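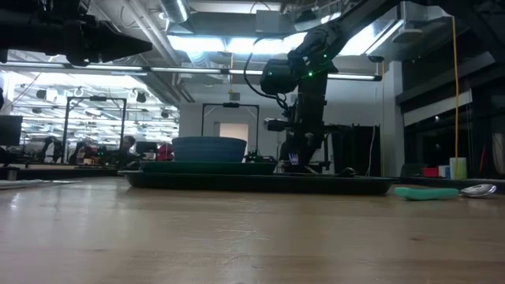

Ticket summary
Project: Drenomdale table-clearing set
Raised by: Wulan Ginting
Assigned to: Hamish Mackay
Priority: 4
Status: Open, awaiting retraining

Description of fault
The May release of the training set contains 1,646 recorded examples. On loading, the checking script rejected 200 of them. In each rejected example the three camera streams do not share a common start time, and the wrist view runs behind the fixed views. The joint readings themselves are complete.

The fault is confined to tasks in which cutlery is placed beside or upon crockery. Examples using the bowl alone load without error. The rejected group includes the fork task, in which the fork begins flat on the bare wood with its tines towards the middle of the table and the green-handled spoon stays at the back.
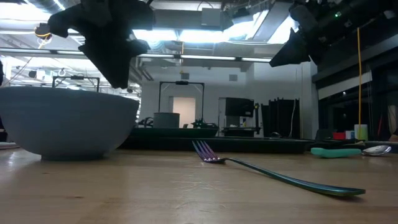 Otis Pennington replied that the script should not be relaxed to let these examples through. A delay of even a few images teaches the arm to close before it has reached the handle, and the Swanson set had to be withdrawn for the same reason. He asked whether the clocks had been checked after the restart on Tuesday.

Hamish Mackay confirmed that they had not. The recording computer had returned to its own clock, while the wrist cameras continued to follow the shared one. The two had drifted apart by the afternoon – the morning's examples are sound.

Until the repair is complete, operators are asked to check the wrist view before each recording. Both fingertips should be in sight, together with the near edge of the tray and the items to be moved. The spoon and the plate should be visible beyond it. 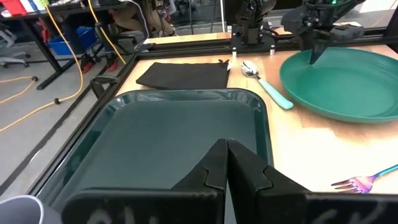

Action taken
1. Shared clock restored on the recording computer and set to start with it.
2. Rejected examples moved to a separate folder. None has been deleted.
3. Matvii Horobets to record 200 replacements, with the starting positions varied as in the original plan.
4. Checking script to run at the end of each session.

Outstanding
Trevor Hulme has asked whether the rejected examples can be realigned by matching the first movement of the arm. A trial on a small number is permitted, but the results are to be kept out of the main set until reviewed. This ticket will remain open until the retrained model has been tested.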